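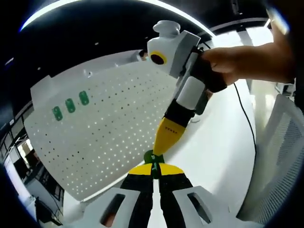 Pegboard Stations at the Kesside Workroom: Notes for Members

1/12
The Kesside Workroom has completed the rearrangement of its small-assembly area. This thread sets out how the pegboard stations are to be used from August onward. Members are asked to read all twelve posts before reserving a table.

2/12
Each station consists of a white table, an office chair and a white perforated panel standing on the tabletop. The panels replace the drawer units, which took up a good deal of working surface and were seldom put back in order.

3/12
Green pegs are placed on the panel by the member using the station. A diagonal row of three at the upper left, as seen at the top of this thread, leaves the remainder of the board clear for the work in hand. Other arrangements are permitted.

4/12
Pegs are issued in sets of 34 from the supply shelf. A set is to be returned complete. Members who find a set short on collection should inform the desk before starting, so that the shortage is not entered against their own reservation.

5/12
Small green parts are best worked on over the open tabletop. The fine point of a tool needs a steady part beneath it — hold the part close to the table and bring the tip down at a slant, with the hand around the handle and well back from the point.

6/12
Tools with a cable should be laid out so that the cable runs across the table away from the part being worked on. Please do not pass cables behind the panel. The panels are free-standing and a pulled cable will move them.

7/12
The panels were supplied by Palura and the tables by Kragh. Replacement pegs are ordered through Deris. Members wishing to buy the same panel for use at home may ask at the desk for the order form. The Workroom does not sell panels directly.

8/12
Nothing heavier than a hand tool may be hung on a peg. Bags, coats and cups belong on the rail by the entrance. Two pegs were bent in the first month by a shoulder bag, and the holes around them have had to be closed off.

9/12
Storage of unfinished work: trays are available in locker 236. Label the tray with your membership number and the month. Work left on a tabletop after closing will be moved to the locker — the Workroom cannot guarantee that parts will stay in the order in which they were left.

10/12
At the last stock check the supply shelf held 562 loose pegs, and the Workroom's own record called for 3000. Members who have pegs at home, in pockets or in toolboxes are requested to bring them back. A box has been placed inside the front door for this purpose.

11/12
Before leaving a station: return the pegs to their container, coil the cable, wipe the tabletop with the dry cloth provided and push the chair fully under the table. Liquid cleaner should not be used on the panels, as it collects in the holes.

12/12
Stations may be reserved for two hours at a time, with the last period beginning at 6:00 p.m. Questions regarding reservations or missing parts may be sent by reply to this thread or left in writing at the desk.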